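Projektbericht, Modul »Klang und Veröffentlichung«
Abgabe: 6. November 2024
Titel der Arbeit: *Conddale*, Kassette mit Beiheft und Abendveranstaltung

# Conddale: eine Kassette und was daran hing

## Ausgangslage

Der Aufgabenzettel verlangte »eine Veröffentlichung, die auch ohne Internetverbindung existiert«. Die meisten im Kurs haben daraufhin ein Heft gemacht, was vernünftig ist, weil Papier selten leiert. Wir wollten eine Kassette. Gefragt, warum, antworteten wir in der Zwischenpräsentation mit dem Wort »Materialität«, und ich möchte diesen Bericht nutzen, um mich dafür zu entschuldigen. Wir fanden Kassetten schön. Eine Theorie dazu haben wir später gelesen, sie steht im Literaturverzeichnis und hat am Ergebnis wenig geändert.

Die Gruppe bestand aus drei Leuten: einer für Aufnahme und Schnitt (ich), eine für Gestaltung und Beiheft, einer für den Abend und alles, was Mails erfordert. Diese Aufteilung hat bis zur zweiten Woche gehalten. Danach haben alle Mails geschrieben.

Musikalisch gehört *Conddale* Hemant Garg, der in Randen lebt, tagsüber Klaviere stimmt und abends Stücke für Harmonium und verstimmtes Klavier schreibt. Man darf darin einen Ausgleich sehen. Er hatte noch nie etwas veröffentlicht und war davon, dass sich das ändern sollte, zunächst mäßig begeistert. Seine Bedingung war, dass kein Stück nachträglich gekürzt wird. Wir haben sofort zugesagt und erst im Schnittraum verstanden, was das für zwei Kassettenseiten bedeutet.

## Aufnahmen in Randen

Aufgenommen wurde im März, im Saal der früheren Musikschule. Der Saal klingt gut und ist nicht geheizt. Beides hört man. Auf dem zweiten Stück reibt sich jemand die Hände, ungefähr im Takt, und Herr Garg bestand darauf, dass das so bleibt.

Wir arbeiteten mit zwei Mikrofonen in AB-Aufstellung, am Harmonium tief, damit die Mechanik mit auf das Band kommt. Die Mechanik kam sehr mit auf das Band. Im ersten Durchgang klang es, als würde jemand neben einem leisen Akkord eine Schublade suchen. Nach einigem Hin- und Herrücken lag das Verhältnis so, dass das Klappern noch da ist, aber höflich bleibt. Die Positionen haben wir mit Klebeband markiert und das Klebeband am Abend versehentlich weggeräumt, weshalb der zweite Aufnahmetag etwas weiter links klingt.

Für spätere Jahrgänge, technisch:

- Pegel konservativ einstellen. Das Harmonium ist leise, bis es das nicht mehr ist.
- Raumton gesondert aufnehmen, mehrere Minuten, ohne dass jemand dabei flüstert, wie ruhig es gerade sei.
- Dateinamen vorher absprechen. Bei uns existierten »final«, »final_neu« und »wirklich«. Veröffentlicht ist »final«.
- Die Straßenbahn hat einen Fahrplan. Man kann ihn lesen.

## Schnitt und Reihenfolge

Fünf Stücke waren aufgenommen, alle sollten ungekürzt auf das Band. Die Reihenfolge wurde damit zu einer Frage der Arithmetik, über die wir trotzdem mit großer ästhetischer Überzeugung gestritten haben. Es gab eine Fraktion, die mit dem langen Stück anfangen wollte, weil das Mut beweise, und eine, die damit aufhören wollte, weil dann ohnehin niemand mehr umdreht. Auf das Band gepasst hat das lange Stück dann nur allein auf Seite B.

Herr Garg hörte sich den Rohschnitt in seiner Küche an, auf einem Gerät, das um eine Spur zu schnell lief. Er fand alles sehr gelungen, nur etwas fröhlicher als erinnert. Wir haben ihm ein anderes Gerät gebracht. Danach war er ebenfalls zufrieden, aber ernster.

Bearbeitet wurde wenig: ein Hochpassfilter gegen das Rumpeln, ein Hauch Pegelausgleich zwischen den Tagen, keine Kompression. Beim Mastering für Kassette hat uns das Studio Lodhi geholfen, dem wir dafür weiterhin einen Kuchen schulden. Dort lernten wir auch, dass man Höhen, die ein Band nicht abbilden kann, vorher selbst wegnimmt. Das Band entscheidet sonst allein, und es hat keinen guten Geschmack.

## Beiheft

Das Beiheft sollte ein gefaltetes Blatt werden. Es wurde ein geheftetes Heftchen, weil das Gespräch mit Herrn Garg länger ausfiel als geplant und er auch hier ungern kürzen ließ. Gesprochen wird über Stimmgabeln, über den Unterschied zwischen einem verstimmten und einem falsch gestimmten Klavier und über den Titel. Conddale ist der Name, den er als Kind einer Landschaft auf einer Keksdose gegeben hat. Mehr wollte er dazu nicht sagen, und wir fanden, das genügt für einen Umschlag.

Gesetzt ist das Heft in einer Grotesk mit etwas zu großem Zeilenabstand. Im Entwurf hatte ich für die Titel eine Schrift vorgeschlagen, die aussah wie eine Hochzeitseinladung von Leuten, die man nicht besonders gut kennt. Sie wurde ohne Diskussion abgelehnt — die einzige Entscheidung des gesamten Projekts, die weniger als eine Minute gedauert hat.

Gedruckt wurde zweifarbig, Dunkelgrün und ein Grau, das am Bildschirm warm war. Im Druck ist es Grau.

## Auflage und Kosten

Die Auflage liegt bei 119 Exemplaren. Geplant war eine rundere Zahl, aber so viele Leerkassetten gab der Restposten her, und eine Nachbestellung hätte Versand gekostet. In der Besprechung wurde vermutet, die Primzahlnähe sei ein Konzept. 119 ist durch sieben teilbar, und ein Konzept war es auch nicht.

Bezahlt wurde aus dem Materialzuschuss des Studiengangs und aus dem Verkauf am Abend. Die Abrechnung liegt im Anhang, samt der Quittung für Klebeband, die größer ist als das Klebeband. Das Honorar für Herrn Garg war klein und wurde von ihm in Kassetten zurückgetauscht, die er an seine Kundschaft verteilt. Wer in Randen in nächster Zeit ein Klavier stimmen lässt, sollte damit rechnen.

## Der Abend im Midetti

Das Midetti ist ein Ladenlokal mit Bühne, oder jedenfalls mit einer Stelle, an der der Boden höher ist. Vorgesehen waren ein kurzes Gespräch, danach Seite A vom Band und Seite B live. Die Idee, dem Publikum eine Kassette vorzuspielen, während der Musiker danebensitzt, hatten wir für zwingend gehalten. Herr Garg hielt sie für unangenehm und behielt recht. Er saß auf seinem Hocker und hörte sich selbst zu wie jemand, der im Wartezimmer aufgerufen werden möchte.

Der Teil nach der Pause war dafür das Beste am ganzen Projekt. Das Klavier des Hauses war von sich aus so verstimmt, dass er es nur an wenigen Stellen nachbessern musste, in die falsche Richtung. Das lange Stück geriet live noch etwas länger. Niemand ging, was auch daran lag, dass man zum Ausgang über die Bühne musste. 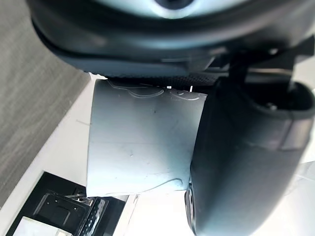

## Was nicht funktioniert hat

Die Ankündigung. Wir hatten ein Plakat, auf dem der Titel groß, der Name klein und der Ort so klein stand, dass mehrere Leute im Vorfeld fragten, wo Conddale liege und ob man dort parken könne. Unsere Gestalterin verteidigt das Plakat bis heute. Es ist tatsächlich sehr schön. Es hängt jetzt in ihrer Wohnung, wo der Veranstaltungsort keine Rolle spielt.

Schlecht geplant war außerdem das Überspielen. Kassetten kopiert man in Echtzeit, sofern man kein Gerät hat, das es schneller kann, und wir hatten keines. Wir wussten das auf dieselbe Weise, auf die man weiß, dass Umzüge anstrengend sind. In der letzten Woche liefen die Decks nachts durch, und wer Schicht hatte, schlief daneben und wachte vom Klacken der Stopptaste auf. Ich kann das lange Stück inzwischen mitatmen.

Bei einem Teil der Auflage sind die Seiten vertauscht beklebt. Wir haben überlegt, das zu korrigieren, und dann einen Zettel beigelegt.

Zuletzt die Dokumentation: Der Mitschnitt des Gesprächs im Midetti ist unbrauchbar, weil der Rekorder auf dem Klavierdeckel lag. Man hört Herrn Garg kaum, dafür jedes Abstellen eines Glases als Ereignis. Das Transkript im Anhang beruht auf Notizen und an zwei Stellen auf gutem Willen.

## Einordnung

Im Exposé stand, wir wollten »Formen langsamer Distribution erproben«. Langsam war sie. Ob sich daraus etwas Allgemeines ableiten lässt, bezweifle ich, aber einige Beobachtungen halten wir fest. Am Tisch im Midetti griffen die meisten zuerst nach dem Heft und erst danach nach der Kassette. Viele sagten beim Bezahlen, sie hätten gar kein Abspielgerät, und kauften trotzdem. Auf die Frage nach einem Download haben wir anfangs streng reagiert und gegen Ende des Abends Adressen aufgeschrieben. Der Download ist inzwischen verschickt. Die Aufgabenstellung verbietet ihn nicht ausdrücklich, wir haben nachgelesen.

Für die Arbeitsweise nehmen wir mit, dass man mit Musikern früh über Länge spricht und mit Räumen früh über Heizung. Eine zweite Veröffentlichung ist nicht geplant. Herr Garg hat allerdings vergangene Woche angerufen und erwähnt, er habe ein neues Stück, diesmal ein kurzes. Nach seiner Schätzung passt es auf beide Seiten.

## Anhang

1. Abrechnung mit Belegen
2. Transkript des Gesprächs (siehe Einschränkung oben)
3. Beiheft, Andruck mit Korrekturen
4. Kassette, Seiten vermutlich richtig beklebt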